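So baut ihr einen Küchentisch für den Tag der offenen Tür auf

Im September hatten wir bei Zenance wieder Besuch, und weil danach gleich mehrere Leute wissen wollten, wie wir die Demo mit dem zweiarmigen Roboter vorbereiten, schreibe ich es jetzt endlich mal zusammen. Ich mach das inzwischen zum dritten Mal und habe vorher so ziemlich jeden Fehler mitgenommen, den man mitnehmen kann!

Zuerst die Matte. Unser Tisch ist weiß, und beim ersten Mal haben wir alles direkt auf die Platte gestellt. Sah schick aus, aber die Tassen sind bei jedem Anstoßen gewandert. Seitdem liegt eine große braune Matte drauf. Legt sie hin, bevor irgendwas anderes auf den Tisch kommt, und streicht sie wirklich glatt (Violeta Espinoza nimmt dafür ein Nudelholz, geht prima).

Dann kommen die großen Sachen: Miniofen an die eine Seite, Tellerständer an die andere, der Tassenbaum dazwischen. Fahrt beide Arme einmal langsam von Hand über den ganzen Tisch, bevor ihr die Tassen einhängt. Wo ein Greifer am Holz entlangschrammt, muss der Tassenbaum weg, so einfach ist das.

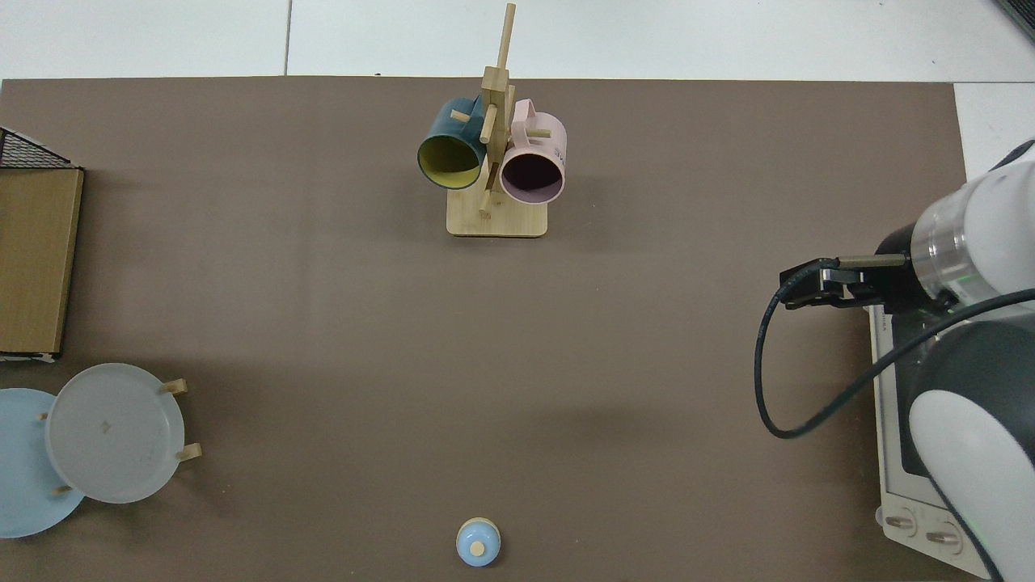 Tassenbaum mit beiden Tassen, rechts der Arm über dem Miniofen.

Bei den Tassen lohnt es sich, kräftig unterschiedliche Farben zu nehmen. Wir haben eine dunkle, blaugrüne mit gelbem Innenleben und eine blassrosa. Wenn ich dann ins Publikum frage, welche als Nächste dran ist, rufen die Kinder einfach »die rosane!«, und alle wissen Bescheid. Teller genauso. Hängt die Tassen mit der Öffnung nach unten auf und schaut, dass der Henkel richtig am Zapfen sitzt, sonst habt ihr mitten im Vortrag Scherben. Ist uns bei der Generalprobe passiert, Jacobus Nkuna fegt vermutlich heute noch.

Jetzt der Teil, den ich am liebsten mag: der Stift. Ein ganz normaler Whiteboardmarker mit Kappe. Fangt mit dem an, nicht mit dem Geschirr! Jeder hat so ein Ding schon tausendmal in der Hand gehabt und merkt sofort, wenn der Arm schief zugreift. Legt ihn schräg auf die Matte, ein Stück weg vom Tassenbaum, und lasst die Finger von oben kommen.
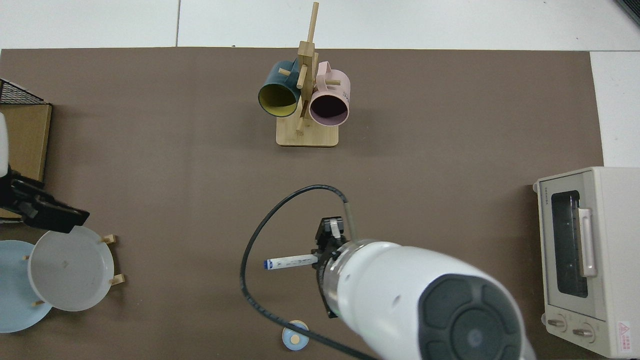

Wenn das sitzt, könnt ihr jemanden aus der Gruppe bitten, den Marker woanders hinzulegen. Ich lasse dabei beide Arme anhalten, warte, bis alle Hände wieder weg sind, und gebe erst dann laut frei. Diese Ansage bitte nie weglassen, auch wenn es schon die zehnte Runde ist und die Stimme kratzt.

Danach die Teller. Die stehen bei uns aufrecht in einem Holzständer, und zwar leicht überlappend, damit ein Greifer von oben drankommt. Übt das vorher mit jedem Teller einzeln. Wir hatten im Vorfeld 358 Probegriffe im Heft stehen, Nicanor Farías hat jeden davon abgehakt, und trotzdem war mir beim ersten Teller vor Publikum ganz schön flau.

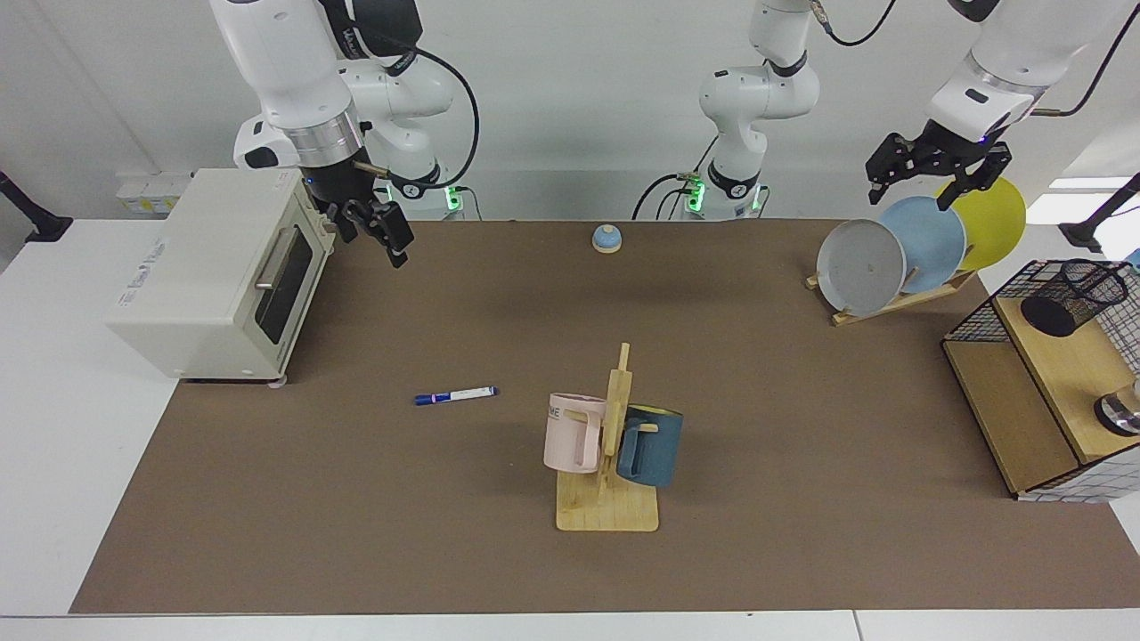
Blick von der Seite: ein Greifer neben dem Ofen, der andere am Tellerständer.

Noch ein paar Kleinigkeiten. Achtet auf die Kabel an den Greifern, die brauchen Spiel, dürfen aber nirgends an einem Zapfen hängen bleiben. Macht vor der ersten Gruppe ein Foto vom fertigen Tisch und hängt es auf, dann kann jeder zwischendurch wieder aufräumen. Und plant Pausen ein! Wir hatten über den Tag 400 Leute da, die letzte Gruppe kam kurz vor 18 Uhr, und ich hatte bis dahin genau ein halbes Käsebrötchen gegessen.

Unsere Packliste liegt bei Cristóbal Cisternas, schreibt ihm einfach, wenn ihr sie haben wollt.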